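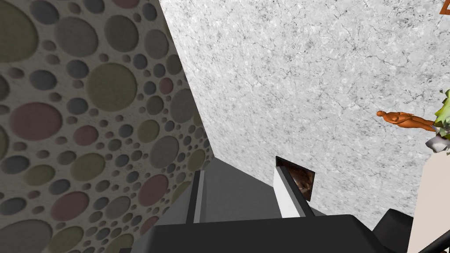 Stedimar Town Hall Kit: A Review

Our neighborhood group in Telville bought the Stedimar kit in October, before the council races got loud. It is a boxed set for running a political discussion among people who don't agree: a moderator's handbook, 63 question cards, a sand timer, sign-in sheets and a pad of feedback forms. We have used it for four meetings now, the largest with 207 people in the high school gym.

The handbook is the best part. It is short, and it tells you what to do when a speaker goes over time or starts in on another person's family. Boyang Ye moderated our second meeting after reading it once that afternoon, and he got through the whole agenda by 9 p.m.

The cards are uneven. The ones on local spending and policing are worded fairly, and both sides in our group said so. The ones on national elections are too broad – "Is our democracy healthy?" got us 20 minutes of speeches and no discussion. We took most of those out of the deck.
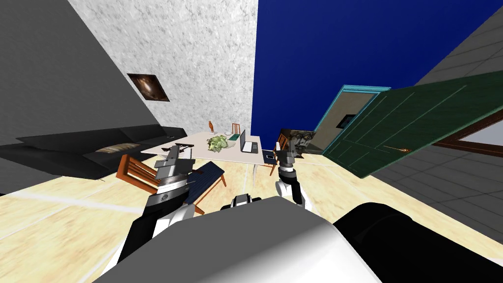 Can you use the kit for a candidate debate?

Only with changes. The time limits are set up for residents speaking from the floor, and there are no rules for rebuttals. We used the Gramberg debate rules for the candidates and kept the Stedimar cards for audience questions.

The timer is too small to see past the second row. Mingxuan Xiong ran a clock on a laptop for the larger meetings, and people stopped arguing over how long they'd had. The feedback forms are fine, though they ask for a party registration, and some people left the whole form blank when they got to that line. I would cross it out before making copies.

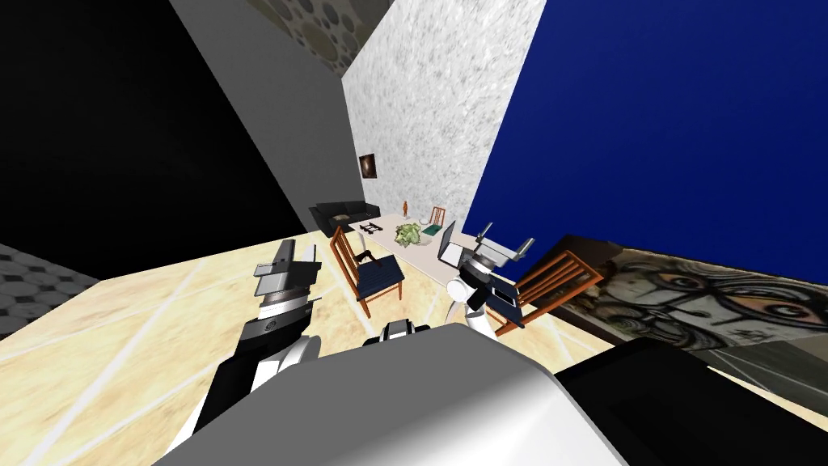

Room view, dining table side

The older Tian set costs less and has a better timer, but its handbook assumes a paid moderator. For a group like ours I would still pick Stedimar. Buy a second pad of forms if you expect more than a living room's worth of people.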